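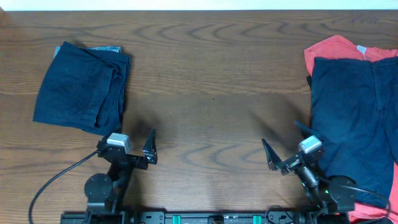
Re: [findbridge-arms] Pointed or flat fingers for cloth?

Hello all,

Dardo Urrutia wrote on March 16, 2018:
> We're still on the flat Stöckli pads and they keep pushing the
> cloth along instead of getting under it. Has anyone tried
> the pointed ones on clothes? And do you bother with the wrist
> cameras, or is the top view enough?

Yes to both, and I'm really pleased with the pointed ones! We have them on both arms now and I've run 600 picks on shorts and T-shirts. On a single hem they get under the edge far more often than the flat pads did (I'd stopped trusting those altogether). Thick folded bundles are harder — the tip slides in between layers and you lift half of it. Coming in at 45 degrees helped a lot.

Keep the wrist cameras. Navy on navy is hopeless from the top, you just can't find the fold, but close up the creases show nicely. Do leave plenty of slack in the cables, mine drag over the cloth if I'm lazy.

Controller is Fesanen with the stock settings, apart from grip force, which I dropped to 700 on its own scale. Brallidum should work too but I haven't had it going since June.

Happy to send the log, it's 937 lines and rather messy. What table height are you using?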